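Robotik-Software II -- Wahrnehmung, Planung, Regelung
Skript zu Kapitel 7: Vom Greifvorschlag zur Bahn
Hochschule Lonport, Fachgebiet Automatisierung

7.1 Wo wir stehen

In Kapitel 6 haben wir aus der Tiefenkarte Greifvorschläge erzeugt. Der Detektor liefert in der Standardeinstellung 111 Kandidaten pro Aufnahme, sortiert nach einer Bewertung, die selbstbewusster auftritt, als sie sollte. Jetzt muss der Planer entscheiden, welche davon der Arm überhaupt erreichen kann. Erfahrungsgemäß ist das der Moment, in dem die Bewertung ihren Charme verliert.

7.2 Behälter sind Hindernisse

Ein Objekt auf der freien Tischfläche lässt sich aus vielen Richtungen anfahren. Liegt es in einem Behälter, schränkt dessen Rand die Richtungen ein, und zwar für beide Finger samt Gehäuse. Wer nur die Fingerspitzen auf Kollision prüft, bekommt vom Planer eine tadellose Bahn und vom Korb eine andere Meinung.
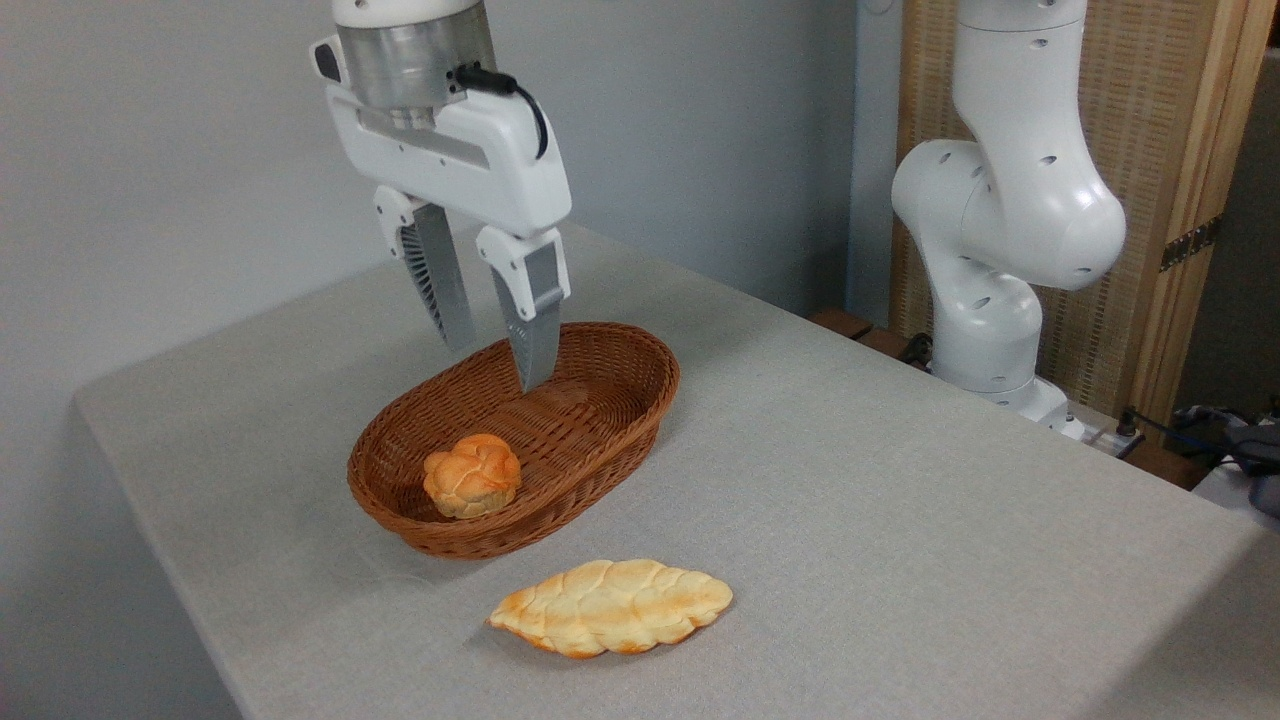

Abb. 7.3: Geöffneter Parallelgreifer über dem Korb. Rundes Gebäck im Korb, geflochtenes Gebäck davor auf dem Tuch.

Für das Gebäck im Korb verwenden wir eine Anfahrt von oben mit Vorposition über dem Rand. Der Korb geht als konvexe Zerlegung in die Kollisionsszene ein. Die einfache konvexe Hülle ist verlockend, verschließt aber die Öffnung, und der Planer meldet dann völlig korrekt, dass es keine Lösung gibt. (Diese Fehlermeldung hat im letzten Durchgang mehrere Gruppen einen Nachmittag gekostet.)

Das flache Gebäck auf dem Tisch hat das umgekehrte Problem: Platz ist reichlich, Höhe kaum. Der Sicherheitsabstand zur Tischebene muss so klein sein, dass die Finger noch seitlich fassen. Gegriffen wird quer zur Längsachse.

Der zweite Arm rechts hinten gehört ebenfalls in die Szene, auch wenn er stillsteht. Tragen Sie ihn mit seiner aktuellen Gelenkstellung ein. Ein Quader um die Basis genügt nicht, der Ellbogen ragt in den Arbeitsraum.

7.3 Ablauf im Planer

Wir benutzen Farkesov mit der Regleranbindung aus dem Paket Hellomton. Die Reihenfolge:

Kandidaten nach Bewertung sortieren
Inverse Kinematik für Vorposition und Griff lösen
Beide Stellungen auf Kollision prüfen
Bahn zur Vorposition planen, danach geradlinig absenken
Beim ersten Erfolg abbrechen

Von den Kandidaten im Referenzdatensatz scheiden 79 schon im zweiten Schritt aus. Das ist kein Fehler in Ihrem Code -- suchen Sie ihn bitte trotzdem, meistens gibt es noch einen anderen.

7.4 Aufgaben

a) Ersetzen Sie die konvexe Hülle des Korbs durch eine Zerlegung und vergleichen Sie die Planungszeiten.
b) Das Absenken bricht ab, sobald die geradlinige Bahn nicht vollständig lösbar ist. Geben Sie den erreichten Bahnanteil aus und behandeln Sie den Fall sinnvoll. »Noch einmal starten« gilt nicht als Behandlung.
c) Erklären Sie, warum eine Drehung des Greifers um 180 Grad geometrisch denselben Griff ergibt, für die Gelenkgrenzen aber einen Unterschied macht.

Abgabe bis Ende Juli über das Repositorium Yazıcı, Zweig kapitel7. Protokolle bitte als Textdatei, keine Bildschirmfotos vom Terminal.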